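Emese Győri Steps Back from Fultdale

Posted September 4, 2023

Readers of this blog will be aware that Emese Győri has been absent from the last three episodes of Fultdale. The production office has now confirmed that she will not return before the end of the current season. Her character, the district nurse Zolta, has been written out by way of a posting abroad, and the door has been left open for a return next year.

I have followed the program since its first broadcast and have written here on most of its cast changes. This one deserves a fuller account than the two paragraphs it has received elsewhere, and several readers have written to ask for one.

What has been announced

The statement was issued by Ms. Győri's manager, Declan Egan. It says that she asked in June to be released from the remaining episodes, that the request was granted without dispute, and that she is in good health. The last point was included in response to remarks made online after she missed the summer cast evening. Mr. Egan asks that those remarks not be repeated, and I will not repeat them.

The reason given is her work at Mercado, the small restaurant she opened with her cousin in her home town. She had been filming on weekdays, traveling overnight, and taking the kitchen shift on weekends. In the words of the statement, she "could no longer give either job the hours it was owed." The restaurant has 11 tables and, until this summer, had no head cook other than herself.

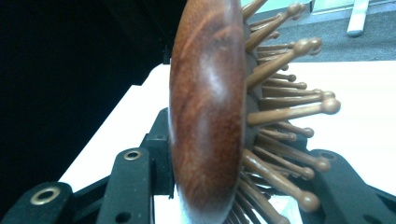 The effect on the story

Zolta was at the center of two storylines. The inquiry into the clinic fire has been passed to Sergeant Pryce, played by Wyn Hopkin, who has been given a good deal more to say in recent weeks and has handled it well. The second storyline, concerning Zolta's estranged mother, appears to have been dropped. Eluned Nicholas, who plays the mother, had only just been introduced, and it would be a pity if she were to leave the village with her suitcase still unopened.

The farewell episode was written in some haste, and this was evident in places. Zolta's decision to accept the posting was made between scenes, and her goodbye to the doctor took place by telephone. The last scene at the bus shelter, on the other hand, was among the best the program has offered this year. It was played almost without dialogue, and the director let it run to its full length.

I should add a correction here. In my previous post I stated that the bus shelter scene had been filmed on location. A reader has pointed out that it was recorded on the studio lot, as were all exterior scenes in that episode. I am grateful for the letter.

The position of the producers

Morfudd Wogan, the series producer, spoke at the Erura viewers' afternoon, which I attended. Erura is the members' association for followers of the program and its two sister series, and the afternoon is held every year in the same hall. Ms. Wogan answered questions for the better part of an hour. She said that the part of Zolta would not be recast. She also said that the scripts for next season have been drafted in two versions, one with the character and one without, and that a decision is needed before the new year. 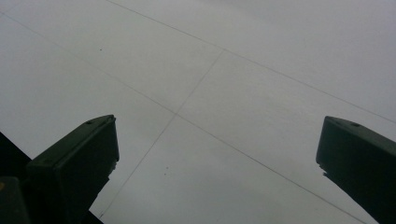 Pale gray surface with dark seams.

Asked whether actors should be permitted to run businesses while under contract, Ms. Wogan replied that a good many of them always have, and that the contract requires only that they arrive on time and know their lines. Ms. Győri, she said, had never failed to do either. The reply was met with applause.

There was less agreement on the question of the petition. Some 3,000 people have signed a request for Zolta to be given a special episode at the end of the year. Ms. Wogan thanked the signatories but would make no promise. My own view is that a special episode would be premature. The character has been away for a matter of weeks, and a return carries more weight when there has been time to miss someone.

Practical matters

Mercado does not take bookings from outside the town by telephone. Visitors are asked to write in advance and to refrain from photographing the staff. Ms. Győri is in the kitchen on five days of the week and does not come out to sign autographs during service — a reasonable rule, and one I would ask readers of this blog to respect.

Letters addressed to her in care of the production office will continue to be forwarded. Those wishing to join Erura before the next afternoon may do so through the membership secretary, whose address is printed on the back page of the newsletter.

My notes on the clinic fire episodes will follow once the inquiry has closed on screen.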